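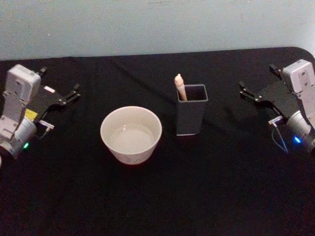
A plain matte wall with a few smudges, behind a table covered in black cloth

Flat paint

Flat paint (also sold as matte paint) is house paint that dries with little or no shine. I've been putting it on walls and ceilings for most of my adult life, and I still think it's the nicest-looking finish you can buy, even if it drives me up the wall when I have to clean it.

What makes it flat

Paint is mostly pigment, binder and something wet to carry them. The binder is the part that dries into a film, and when there's plenty of it the film comes out smooth and bounces light back in one direction. That's gloss. Flat paint has less binder for the amount of pigment, so the dried surface is bumpy on a very tiny scale and light goes off every which way. Makers also stir in flatting agents, usually fine silica, and these settle out — so stir the can right down to the bottom, and then stir it again halfway through the job!

Painters measure shine with a gloss meter, often held at 60 degrees or, for very dull finishes, at 85. The names on the cans are looser than the numbers. One company's matte can be another company's eggshell, and I've been caught by that more than once.

Older kinds

Limewash and distemper were giving people flat walls long before anyone sold latex in a can. Limewash is slaked lime and water, and it hardens as it takes carbon dioxide back out of the air. Distemper is chalk bound with animal glue, soft and powdery, and it comes off on your sleeve if you lean on it. My favorite room in Traddale was done in distemper, a sort of dusty cream, and I ruined a good jacket in there.

Where it's used

Ceilings, above all. Light rakes across a ceiling from the windows, and any shine shows up every joint and roller lap. Bedrooms and dining rooms do well with it too. I'd skip it in kitchens and bathrooms unless the can says it's a washable type. When I did the hallway in our Morkia place I used ordinary flat (it was 79 dollars for the big bucket, and I was feeling cheap), and I was touching it up by May.
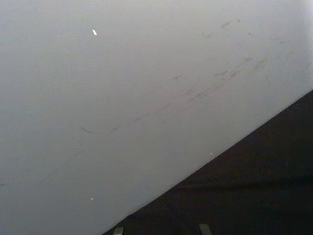 Scuff marks and streaks on a pale gray surface

Marks and cleaning

Rubbing is the big problem. A rough film holds on to dirt, and if you scrub it you polish the bumps down and get a shiny patch, called burnishing, that catches the light worse than the mark did. I use a damp sponge with a drop of dish soap and hardly any pressure. Touch-ups are where flat paint pays you back, as a dab from the same can usually blends in well. Keep the leftovers somewhere that doesn't freeze.

See also: Eggshell finish; Limewash; Primer; Whitewash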